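Lists > Resdale Arm Users > Simulation > Faults

Re: arm swings away from the tray on reset
3 replies | 2 shares

Someone on the Surkero side wrote:
> We get the same fault with the Duler build. Reset the sim, ask for the
> pick, and the arm heads off in the wrong direction. No error in the log.
> Is it the seed, or have we broken our own copy?

You haven't broken anything, and I'm so pleased somebody else has got it! I spent most of February thinking it was me. Seed 3223 brings it on every time here, so please try that one first.

What I know so far: the planner gets the tray position right (I printed it out, twice, and it matches the scene file). The trouble comes in when the base angle is read. The mounting wedge has its own tilt, and I think our loader adds that tilt 2 times over, so every target after that is worked out from a base that isn't where the arm is standing. Small moves hide it. A long reach really doesn't.

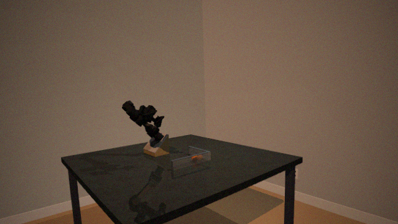
Seed 3223, Duler build. Orange target in the tray, arm leaning the other way.

What bothers me most is the quiet log. The fault check compares the joints with the plan, and the plan is wrong in just the same way, so it all passes. On a real bench that would be an arm moving with full confidence into a space where a person might be leaning. Please don't load this build on to hardware until we've sorted it, even at low speed, and keep the stop button in reach if you're on the older one.

The lovely part is that it's so easy to repeat. I've got a patch half done that reads the wedge tilt once and then checks the gripper position against the scene as well as the plan. I'd love to see it run on the Wasilewska scenes, where the base sits at a different height. Could you send me your loader settings and whether you changed the wedge file at all?

More tonight, after 8 if the long run finishes.

Recent in Faults
- Wasilewska scenes: base height after import
- Gripper closes early on flat objects
- Surkero loader, which settings are you using?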